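4.2 Sandwich assembly with the Komness kit

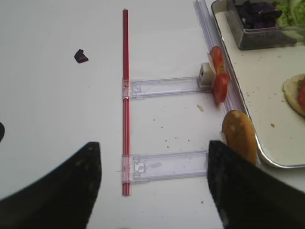 Figure 3. Wrist camera view during the sandwich task. The two fingers are open over the table, with the red rod and its clear bars between them. Tomato slices and a bread roll lie to the right.

4.2.1 Task and materials

The second task was chosen because the supplier, Caruso, names food preparation as one of the main uses of the Komness kit. The kit contains the two-finger gripper, the wrist camera, the mounting plate and the Randadel software, which records the demonstrations and trains the policy from them. We used the kit in the condition in which it was delivered to our laboratory in Skekcombe. We did not change the fingers, and we kept the default camera settings, so that our results can be compared with what an ordinary buyer would get.

The ingredients were bread rolls, sliced tomato, chopped lettuce and shredded purple cabbage. The cabbage and the lettuce were kept side by side in one clear container on the tray, as seen at the top right of Figure 3. All the food was bought on the morning of the session and cut by hand. We did not try to make the slices equal, as a small kitchen would not do this either.

4.2.2 Procedure

Two operators, Ching-wen Chien and Rekha Namboodiri, gave the demonstrations by teleoperation. Each of them had one day of practice with the kit before the recording began. In total 72 demonstrations were recorded for this task, and 5 of them were removed by the quality check of the Randadel software. We looked at the removed ones again by eye and agreed with the decision in every case except one, where the software had marked a slow but correct grasp as a failure.

The table was wiped between sessions but not between single demonstrations. Crumbs and small pieces of vegetable were therefore left to collect on the white surface, and some of them can be seen in Figure 3. The manual advises a clean work area for training. We followed this advice in a first trial in May, but the policy trained on those recordings was easily disturbed by crumbs, and it sometimes closed the fingers on a piece of cabbage that had no part in the task. The recordings of the first trial are not included in the numbers given in this section.

4.2.3 Observations on the hardware

The fingers are wide and matte black. This colour gives good contrast against a white table, and the software found the fingertips without any manual labelling. Their width is a disadvantage when the object is low and soft. From the wrist camera, a finger can hide part of the object during the approach, and in Figure 3 the lower portion of the roll is already behind the right finger. Both operators reported that they learned to come from the left side in order to keep the roll in view for longer.

Tomato was the hardest ingredient to handle. The lowest grip force that can be set in the software was still too high for the thinner slices, and the operators had to stop closing the gripper by judgement. We asked Caruso about this point and received a beta version of the driver with finer steps, but it arrived too late to be tested here.

The price of the full kit was 3,000 dollars at the time of our order, without the arm. For a laboratory which already owns a suitable arm we consider this a fair price, although the cost of spare fingers should be asked for in advance.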